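Speaker notes: Do we need a box for the box?
Lautaro Villalba, 20 minutes, April

Start with the price list. Hisico wants 133 for the big case. Ask who in the room owns one. Ask who has lost an earring anyway. Wait for hands.

My problem with jewelry storage talks (I've sat through plenty): they sell you compartments and call it order. Livby's catalog says a tidy box saves you time every morning. How much time? They don't say. Skip the slide if we started late.

Olivares story here. Shop moved 700 pieces into new cases and went back to paper envelopes by summer. Keep it short, Alex will bring it up in the questions anyway.

Next point — square display cases. They look good on a shelf. Put them inside a jewelry box and each one takes a whole compartment. I'm not convinced the window is worth the space. Same for the lift-out tray: fine for rings, but where do you put it down once it's out?

Show both pictures, say little, let people look.
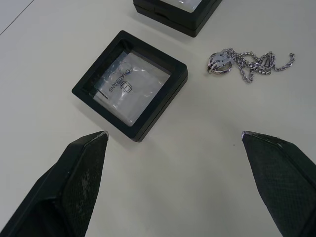
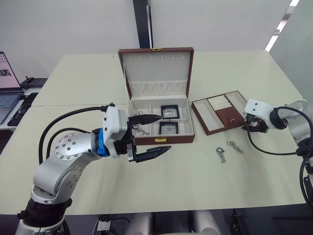

Top: a black square display case on the table. Bottom: two cases in the right-hand compartments, tray out beside the box.

Ask: would you keep the cases or take them out? I'd take them out. Somebody will say the cases stop scratches. Maybe — ask them which pieces, and how they know.

Then straight to questions.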